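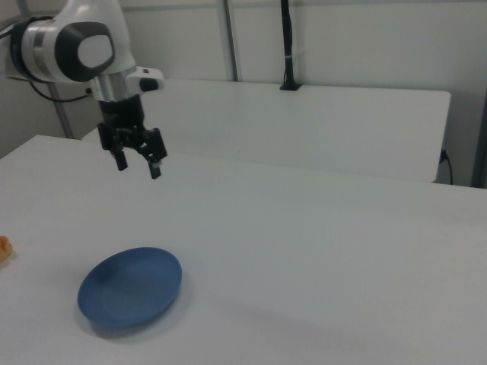 El plato azul, sobre la mesa blanca.

Llego a Bokham con hambre, mala idea cuando vas a entrevistar a alguien que lleva media vida friendo cosas. La cocinera de Cultano (me pidió que no pusiera su nombre, «que luego me llaman mis primas») me recibe con un café y una advertencia: aquí se habla de empanadillas o no se habla.

Pues hablemos. ¿Por qué ese plato azul? «Porque lo dorado sobre azul se ve precioso, ¡tú dime qué comida es azul! Tuve platos blancos muchos años y en una mesa blanca se me perdían». Los compró en Ogilvie, una tienda de menaje que cerró en diciembre, y se llevó 20 de golpe. Todavía le duele no haber comprado más.

Le pregunto por las mesas, tan lisas, tan sin nada, y se ríe. «Yo vengo de una casa con hule de flores, imagínate. Pero en lo blanco se ve la miga, se ve la grasa, se ve todo. Paso el trapo y a otra cosa».

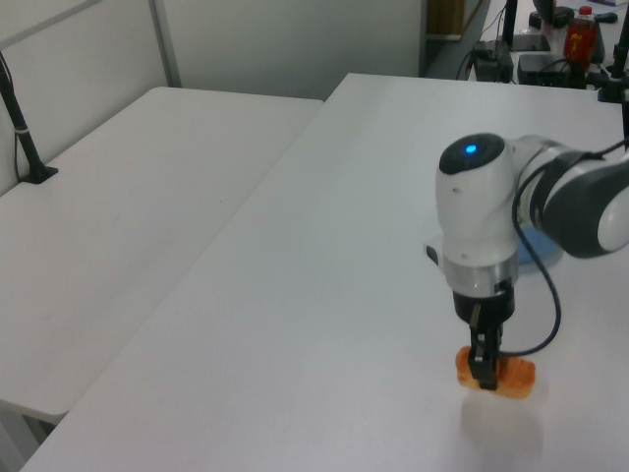
Lo que de verdad le enciende los ojos es el borde. El borde, dice, es donde se nota la mano: tiene que quedar más fino que el centro y crujir sin quemarse. «A mí dame el borde y quédate tú el relleno». Yo, que siempre he sido de relleno, me callo y tomo nota.

En las fiestas de Udik frió 568 piezas en una tarde y acabó, cuenta, soñando con aceite. ¿Volvería? «El año que viene, sí, pero me siento a ratos».

Antes de irme le pido la receta de la masa. Me da la harina, me da la manteca, me da hasta el tiempo de reposo en la nevera, y cuando llego a la cantidad de vinagre se levanta a recoger las tazas. Tendré que volver.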